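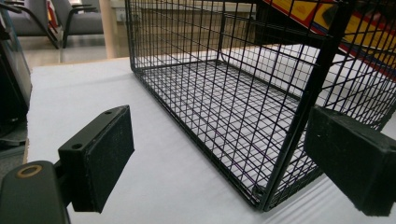
Zirkomex would like you to know that the age of the mechanical stock clerk is nearly upon us, provided the stock is light and you have the afternoon free. The company put out results in November from its Lakora trial, which asked a machine to do the sort of thing a teenager does on a first shift: pick up a product, put it in a basket, move the basket along. Across 611 attempts it finished the whole job 70 percent of the time. Much of the trouble came from the basket. A black wire mesh one, open at the top and full of little square holes, looks like nothing much to a shopper, but the white tabletop shows through every one of those holes, and software that has to decide where the basket stops and the table starts can take a while over it. Foam pads on the gripper fingers help with holding on. They do not help with making up your mind.

Delphine Yazzie, who runs the trial, was cheerful about the numbers. "A year ago we were celebrating if it found the handle of anything," she said. "Now it mostly finds the thing and mostly puts it down where we asked." Pressed on the word "mostly," she said it was carrying a lot of weight – more than the arm is rated for.

Speed remains a sore point. The Lakora system was given 200 small household items to sort and needed most of a working day, with two pauses for recalibration. A stockroom worker brought in for comparison was done before lunch and asked if there was anything else.

Rival outfit Cruzado has been promising a home version that folds towels and clears the table, though its last public demo stuck to towels, and to one size of towel. Akus, which makes shelving and has no robots at all, said it was watching the field with interest.

Zirkomex plans a second round of 200 runs next spring, this time with the baskets stacked inside one another. Yazzie said the team had tried pulling two of them apart by hand first, and that it took a couple of goes.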